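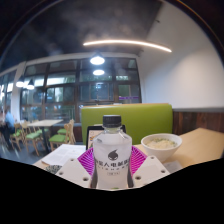 Can visitors eat lunch at the Olport works without booking a tour?
Only on Wednesday, when the dining room is open to the public from 11:30.

Visits > Food and Drink > Irniva Open Day

We took the 39 bus from Onsri and walked in through the main gate. The tour of the bottling hall lasted 50 minutes and ended at the dining room, a plain place with lime-green booth seats and dark wood paneling along the lower wall. We got a booth at the back.

Lunch was a set price. I had a white bowl with green flecks over the top and a bottle of electrolyte drink with a black cap. The portion was enough. Coffee is extra and you pay for it at the Clirkine counter by the stairs, cash only when we went.

The second half of the tour covers the warehouse and the loading dock. It was loud and we couldn't hear much of the talk. Bus back at 3:58.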